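Notebook - Temba build 91, level streaming and respawn
May, started after lunch

Carrying on from the last entry. The fall-through on the Dresalau map is still there in build 91. Reproduced it on the desktop machine and on the slow laptop. Player walks off the lower quay, crosses the chunk boundary while the next chunk is still loading, drops through the floor and keeps dropping. The kill plane catches it eventually, but the respawn then puts the player back at the start of the level, which loses all progress on the lantern puzzle.

So there are two faults, and I want them kept apart in the tracker. One is the missing collision. The other is the respawn point.

Collision

The Niron loader reports a chunk as ready once its meshes are in memory. The collision shapes are built one step later, on the worker thread. On the desktop the gap is too short to matter. On the laptop I logged 18 frames between "ready" and the first valid floor shape, which is plenty to fall through.

Tried first: holding the player at the boundary until the shapes exist. Works, but feels dreadful. You run into nothing and stop dead, camera bobbing. Reverted.

Tried second: a flat stand-in collider for each chunk, built at export and kept loaded all the time. It costs very little memory. The player stands on it until the proper floor arrives, then it is switched off. On the quay this is fine. On the stairs by the customs house the stand-in sits below the real steps, so the player pops upwards when the swap happens. Need a ramp version for any chunk flagged as sloped. The exporter already knows the slope, it just doesn't write it out.

Changed the exporter to write the slope flag. Old chunk files do not have it and are read as flat. All of Dresalau has to be exported again before anyone tests this, otherwise the stairs will look broken in a new way.

Respawn

The checkpoint is stored by chunk index. When a chunk is unloaded its index is handed back to the pool, so a saved checkpoint can point at nothing, and the code then falls back to the level start without a word in the log. Changed to a stable name per checkpoint, plus a warning when the lookup fails. Save files go up to version 2. Version 1 saves still load but lose their checkpoint, same as before in practice.

Lighting, while I was in there

The sun direction in the Virkel renderer is read once at level load. If the sky is swapped later (dusk trigger, end of the quay) the shadows stay at midday angles. Moved the read into the sky swap. The shadow map now refreshes one frame late, visible as a flicker if you look for it. Left alone for now.

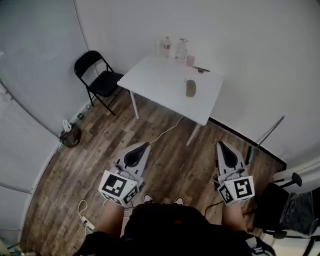

Still to do

1. Export Dresalau again with the slope flag on.
2. Ramp stand-ins for the customs house stairs, and check the swap in both directions - I have only tested going up.
3. Run the laptop with the disk cache cleared. Today's numbers were taken with a warm cache and the real gap is probably longer.
4. Flicker on the dusk trigger. Low priority.
5. Old log files from the loader are filling the build machine again. Delete anything older than the current build.

Changes are on the streaming branch, not merged.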